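Wed 28 December

So I finally got to spend my holiday week doing the thing I've been talking about since July, which is teaching a pair of robot arms to put stuff away. By hand! Well, by my hands, through the leader arms, which are the light little copies you hold while the real ones follow along. I move my wrist, the robot moves its wrist. I've been doing this kind of thing for a while now and it still makes me grin like a kid.

The task is sorting by color. Folding knives, closed, into plastic bins. I picked them because they're long and thin and a bit slippery, and I was bored to tears with blocks. The software I'm using is Dostamus, running on a secondhand pair of Saveron arms, and before you ask, no, I haven't tried the new Jekotero controllers. They cost more than my car is worth.

My goal for the week was 112 good demonstrations. A demonstration is one full go at the task, start to finish, with the cameras and the joint positions recorded the whole way through. The first day I got 8. Eight! My shoulders were up by my ears and I kept fumbling the easy grabs. You wouldn't think it, but the hard part is moving like you want the robot to move. If I hesitate over a bin, the robot learns to hesitate over a bin. If I go in crooked and fix it at the last second, I've just taught it that crooked is how we do things around here.

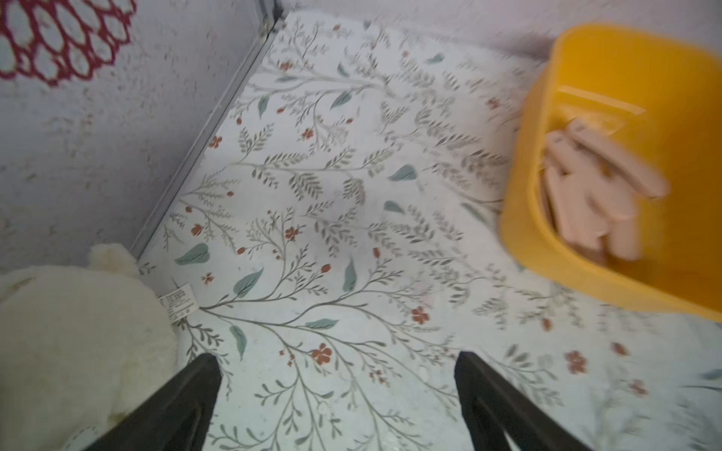 By the second day I'd changed a few habits. I slow way down before the fingers close, and I let the wrist camera get a decent look at whatever I'm going for. I used to swing the arm over in one big swoop (it feels great, very orchestra conductor) and then wonder why so many of the wrist views were a smear. Slow is boring to do and so much better to train on.

The other thing I changed was the handoff between arms. I was trying to keep both of them busy all the time, as if I were getting paid by the knife. It was a mess, and my left hand is frankly not that smart. Now one arm works while the other one hangs back with its fingers open, then they trade. It takes longer, but I threw out only 3 runs on the second day, and one of those was the doorbell's fault. 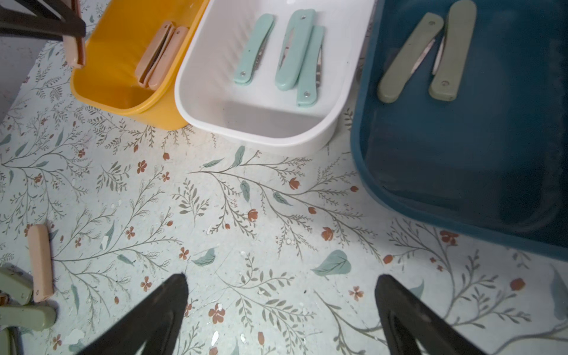 Peach in the yellow bin, mint in the white one, sage in the blue.

The greens are where I expect trouble. Mint and sage are easy enough for me to tell apart at the table, but I went back through a few recordings in the evening, and on a small screen I had to squint. I'm going to record another batch with the lamp moved over and see if that helps. I'm also mixing up the starting spots more, because my first runs all began with the knives in nearly the same place, and I know from my last project (the Qudah one, with the spoons) that the arm will happily reach for thin air if that's where the spoon always used to be.

I trained a quick test model overnight on what I had so far, just to be nosy. It got the first knife into the right bin and then parked itself over the second one for 7 seconds, thinking about its life. I'll take it! More demos tomorrow, after I find something better to sit on than this kitchen stool.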